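Como tirar riscos de caneta de uma mesa branca

Adoro mesa branca, mas ela entrega tudo! A minha vive com marca de esferográfica, e depois de muito teste cheguei a um jeito simples que resolve quase sempre (e sem lixa, por favor).

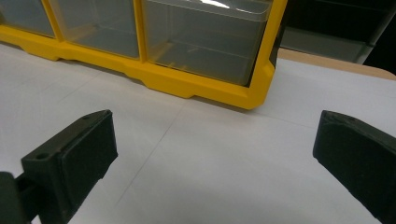 Por Idalina Coelho
8 de março de 2018

Comece com um pano úmido e 2 gotas de detergente neutro, sem esfregar forte. Se o risco continuar, passe álcool num cotonete, só em cima da tinta, e espere cinco minutos. Teste antes num cantinho escondido!

Depois limpe com água e seque bem. Para caneta permanente eu repito o álcool, com paciência, e troco o cotonete assim que ele pega cor, senão a mancha só se espalha.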